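The 45 on Kestier Road

20 Sep 2025 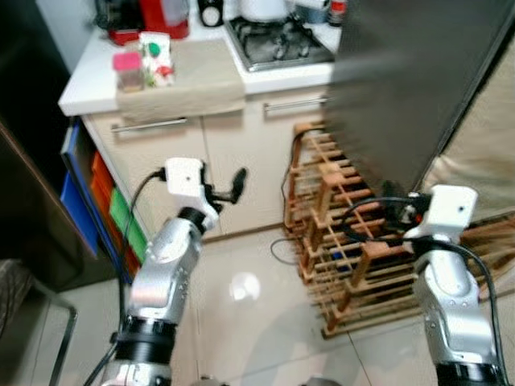
I finally drove the new stretch of Kestier Road last week, and I have opinions (you knew I would). The limit between the Orkow turnoff and the river bridge has gone up to 45, and the first thing I noticed is that the signs are up but the paint isn't finished, so the old number is still sitting there on the pavement in big white figures. Which one do you follow? The sign, says the county, and I'm sure that's right, but the pickup behind me clearly had its own number in mind. I went over all of this at home with the map spread out on a white countertop, beige cabinets below, much like the ones here, and I still can't work out why the higher limit ends 17 yards before the school crossing. That's no room at all to slow down!

Emiko Kawaguchi wrote to me about the same spot. She walks her two kids over it every morning and she'd like a flashing light put in before winter. She has 156 names on a petition already, and you can add yours at the counter of the Jafri bakery any time before they close up.

I'm not against the change, by the way. The old limit on that open bit by the fields was silly, and everybody ignored it. I just want the crossing sorted out. The county says it will look at the speeds again in March, so if you use the road, write down what you see and send it to me. I'll pass it all along.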